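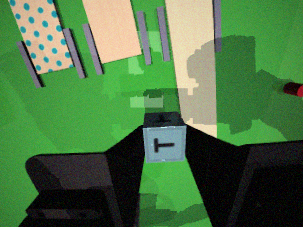 The gripper in our simulator, with one of the lettered cubes between its fingers.

Call for participants: help us build a tabletop robot arm at Karside

Karside is a shared workshop on the second floor of the old Blackwood mill building, and since last April a small group of us has been building a robot arm we call Peltard. It sits on a workbench, it has two fingers, and we want it to pick small things up off a table and put them where we ask. We also run a simulated version on our computers, so a bad idea can fail on a screen before it fails on a motor we paid for. We are having a great time with it and there is far more to do than the five of us can manage, so we'd love some company!

We have room for up to 17 new participants for the summer round. You don't need a degree or a job in the field, and you don't need your own tools. If you have ever taken apart a printer just to see how the rollers turned, you'll fit in fine.

Where the build is now

The real arm has its base, shoulder and elbow together, and they move. The wrist is on its third version. The first one was too heavy, the second one was light and bent like a ruler, and the third is being printed as this goes up (fingers crossed). Every joint runs on a hobby servo, and the whole arm weighs less than the vise it used to be clamped in.

The simulated arm is ahead of the real one. It has a working gripper and a mottled green surface to work over, with a mix of things lying about on it: cubes, thin bars, patterned and plain flat pieces. Borislav Stojanovska keeps adding new ones and we have asked him to please slow down until the wrist is finished. He has agreed to nothing.

What we need people for

Gripper and wrist. This is the bench group, led by Mimoza Bošković. You'd be cutting, filing, printing, bolting and then unbolting. The real finger pads are the current headache. We have tried bicycle inner tube and the stuff that lines kitchen drawers, and neither holds a smooth block if the arm moves at any speed. If you know anything at all about rubber, silicone or casting, Mimoza would like to hear from you today.

Simulation. Borislav's group writes the virtual tables and the objects on them, mostly in Python. Shadows, colors and clutter all get changed from one run to the next, so that the arm's software doesn't get used to one tidy table. Some programming helps here, but we also need people who will sit and watch runs and write down what went wrong in plain words. Patience counts for a lot.

Wiring and power. Nilton Mamani has rebuilt the wiring twice and would like the next time to be the last. He needs two or three people who solder, or who want to learn from someone who is very fussy about it – he'll have you redo a joint he doesn't like, and you'll be glad later.

Write-ups. Viorica Đorđević keeps the build log and wants help turning it into instructions that a stranger could follow at home. She is looking for people who can write a clear sentence, draw a simple diagram, or read a draft and say "I got lost at step four."

You can join more than one group, and you can switch. Most of us have.

Time and place

We meet two evenings a week, from 6:30 until people drift home, and there is a longer weekend session once a month. Come to what you can. We do ask that you make at least one session a week for the first month, so you get to know the arm and the rest of us get to know you. Simulation people can do a good share of their work from home, though it's more fun at the bench.

The workshop has an elevator, a step-free entrance from the parking lot, and a quiet room with a door that shuts. Participants under 16 need an adult with them. Closed shoes on the bench side, please, and long hair tied back.

What it costs and what you get

There is a one-time fee of $40, which goes to filament, screws and servos. If that's a problem, say so when you write and we'll waive it, no forms and no explanations. Project participants get to use the Karside workshop during our sessions without a full membership, and that includes the laser cutter once you've had the safety talk.

Punen, the hardware store on the ground floor, has given us $400 in credit toward parts for this round, so there will be spares to practice on. You will break a servo. We have a jar.

All the drawings and code are shared openly, and everyone who contributes is named in the log. This is an unpaid, for-the-love-of-it project and there is no job waiting at the end of it. What you would leave with is a fair idea of how an arm like this goes together, and enough drawings to build your own if your kitchen table can spare the space.

How to apply

Send a short note to Arben Bošković at the Karside front desk, by mail or in person, or drop it in the Peltard box by the stairs. Tell us:

Your name and how to reach you
Which group or groups you'd like to try
Something you have made, fixed or ruined
Which evenings are impossible for you

Half a page is plenty. Please get it to us by 15th May. Arben replies to everyone, usually within the week.

If you'd like a look first, come by during any evening session and ask for Mimoza. Blackwood mill, second floor, unit 87. The buzzer sticks, so lean on it.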